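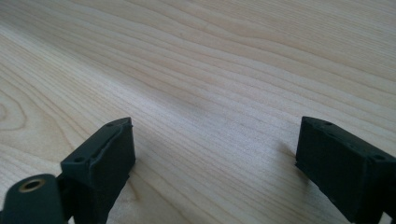
4. Montaje de los dedos y primera prueba en la mesa

Si vienes del apartado 3 ya tienes las piezas impresas y lijadas. Yo las hice en el taller compartido de Wanyama, con un filamento verde muy oscuro que quedaba por allí, pero el color da lo mismo. Lo que sí importa es que no te pases lijando la cara interior: un poco de rugosidad ayuda a agarrar, y yo dejé los primeros dedos tan finos que se me escapaba todo.

Necesitas: los dos dedos, los insertos de latón, un soldador con punta cónica, 10 tornillos (sobran algunos, ya verás que alguno acaba debajo de un mueble) y paciencia.

4.1 Insertos y dedos

1. Calienta el soldador y deja que se estabilice. Apoya el inserto en la boca del soporte cilíndrico y empuja despacito, sin hacer fuerza, que baja solo.

2. Cuando falte un pelo para que quede a ras, retira el soldador y aplasta con algo plano y metálico. Espera a que enfríe del todo.

CUIDADO: el latón quema muchísimo más rato del que parece. Kibet Makori lo tocó «para ver si estaba recto» y ya no lo ha vuelto a hacer.

3. Presenta cada dedo en su soporte y mete los tornillos a mano. Todos, antes de apretar ninguno. Si aprietas el primero a tope, el último no entra ni rezando.

4. Aprieta en cruz, media vuelta cada vez.

5. Abre y cierra la pinza con la mano. Las caras interiores tienen que llegar a la vez y quedar paralelas. Si una toca antes por la punta, afloja, recoloca y repite (a mí me costó seis intentos, no te desesperes).

Nota: los archivos se llaman dedo_izq y dedo_der y son simétricos. Imprimir dos izquierdos es facilísimo, lo digo con conocimiento de causa.

4.2 Cables

6. Saca el cable por la parte de atrás de la pinza y déjale una curva amplia por fuera de la mano. Si lo llevas tirante, cada giro de muñeca tira del conector, y el conector Honitz que uso yo no aguanta muchas bromas.

7. Sujeta el cable con una brida floja a la altura del antebrazo. Floja de verdad: tiene que poder deslizar.

CUIDADO: lo que vaya por el suelo, llévalo lejos de donde pones los pies. Thu Lưu propuso pegarlo con cinta y en moqueta no se queda, así que pasamos los cables por detrás de la mesa siempre que dan de largo.

4.3 Prueba con las dos pinzas

8. Siéntate delante de la mesa, con los codos despegados del cuerpo, y coge una pinza en cada mano con las mordazas mirando hacia el centro.

9. Abre las dos y ciérralas varias veces en el aire antes de acercarte a nada. Fíjate en si alguna se queda enganchada a medio recorrido.

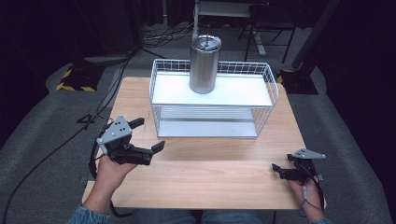
Las pinzas Undden (así acabé llamando a este diseño) van mejor cuando el objeto es alto y estrecho, y por eso empiezo siempre por uno de ese tipo. Un vaso metálico cilíndrico de pie en el estante de arriba de una rejilla blanca es buena primera prueba: te obliga a levantar los brazos y a pasar las mordazas por encima de la vallita de alambre sin rozarla. Entra desde delante, cierra con suavidad por la mitad del vaso y sube recto. Si resbala, vuelve al paso 5 — casi siempre son las caras, que no están paralelas.

10. Repite con la otra mano. Es normal que al principio una salga peor.

11. Cuando las dos te respondan igual, pasa el objeto de una pinza a la otra, despacio y cerca de la mesa por si se cae.

Nota: la placa triangular gris claro de encima lleva más agujeros de los que hacen falta aquí. No los tapes, que en el apartado 5 se usan para el soporte Lukbridge.

CUIDADO: no uses vasos de cristal. Ni llenos. Ni «solo un poco» llenos.

4.4 Si algo no va

La pinza cierra pero no abre: revisa que no haya rebaba en el eje y pasa una lima fina.

Un dedo baila: inserto mal asentado. Recaliéntalo y vuelve a aplastarlo. Si el agujero se ha agrandado, reimprime el soporte, el pegamento no dura.

Lectura a cero con la pinza abierta: mira primero el cable y después el código. Yo perdí una tarde entera haciéndolo al revés.

Última revisión de este apartado: 9 de septiembre de 2026. Para octubre quiero subir una versión del soporte con las paredes más gruesas; hasta entonces, imprime con relleno alto y no aprietes como un animal.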